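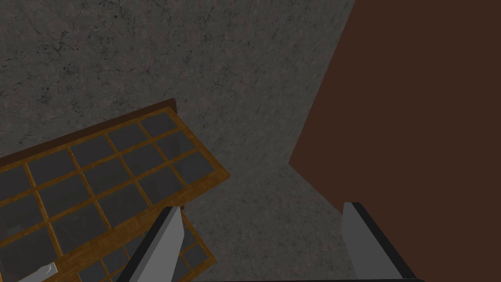

Mottled gray stone surface with dark veining, beside a reddish-brown panel.

4. Redeeming a discount code for theater tickets

Use this section if you have a Getgate account and a member code for a stage show, fan event or concert. If you don't have an account yet, complete section 2 first.

Before you start, have your code and your payment card ready. Codes are eight characters long and never contain the letter O.

1. Sign in to Getgate and select Events.

2. Type the name of the show or the venue in the search box. For the Flindness Playhouse, you can also enter the venue number, 2762.

3. Select a date. Evening shows are listed first. To see matinees, select Show All Times.

4. Choose your seats and select Hold. Seats are held for 10 minutes.

5. On the Order page, select Add Code. Enter the code and select Apply. The new price replaces the old one on the same line.

6. Check the total, then select Pay.

Note: The service fee is charged per order and is not reduced by a code.

Caution: Do not select Back after you pay. Doing so can place a second order. If the confirmation page does not load, open My Orders and look for the show there.

4.1 Meet-and-greet add-ons

Some events include a question session or a signing after the show. These are sold as add-ons and have their own limit. At Flindness the limit is 130 people. At the Amin Theater it is 182.

1. Open your order and select Add-Ons.

2. Select the session and the number of guests. Every guest must already have a ticket on the same order.

3. Select Save. The add-on appears under the seat numbers.

Note: Add-ons close at noon on the day of the show. Monday shows at Gruddale Hall close at noon on the Saturday before.

4.2 If a code is not accepted

Error 400 means the code was typed incorrectly or has already been used. Clear the box and enter it again without spaces. If the error returns, select Help on the Order page and send the code with the name of the show.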